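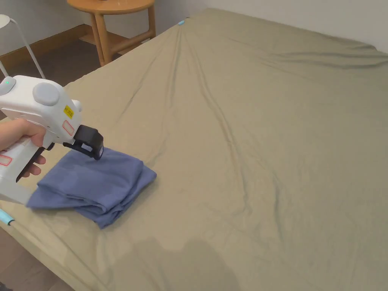
Folding went better this week. We passed 600 episodes on Tuesday night, and after I threw out the bad ones we had 524 I'd be willing to train on. Most of the rejects were my own fault. I get impatient after an hour and start moving too fast, and then the tracking drops out halfway through a fold.

Ritu Rathore looked over the first batch and said my folds were too much alike. She was right — I was starting from the same corner nearly every time. So now I toss the cloth before each take and begin from wherever it lands. It's slower. I get maybe half as many done in an evening, but the policy we trained on the last 80 recovers from a bad first grasp, and the old one never did.

I also clipped the sheet down at the corners. Before that it slid along with the cloth whenever I pulled.

Next is towels. Santosh wants seven kinds, and I own two. I'll ask my sister what she can spare before I buy any.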